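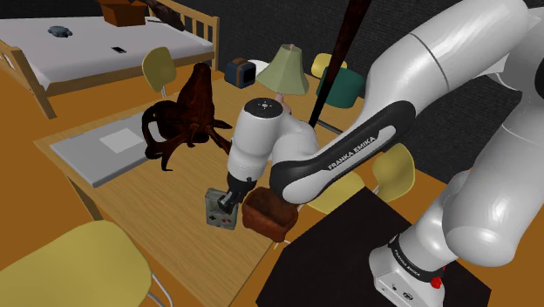
Image: K. Hermans / Mokgethi

Handhelds at bedtime, what's your rule?

khermans
Posted March 9, 2023
My son is nine and wants to keep his old handheld in his bedroom. Right now it stays in the kitchen after supper. He says he only plays 15 minutes. Is that so bad?

elmarie_m
We allow it on the desk but never in bed. Lights out at 8:30 and it has worked for two years.

Trilia50
I'd say no. Mine was up until midnight with the volume off – found out from his teacher.

khermans
Did you take it away completely?

Trilia50
Weekends only now. He complained for a week.

charmaine_dp
Disagree with Trilia. I played under the covers as a kid and still got up for school. Old games have no chat and no ads. I worry more about the phone.

elmarie_m
A tired kid is a tired kid, Charmaine. Koen, try the desk for a month and see how mornings go.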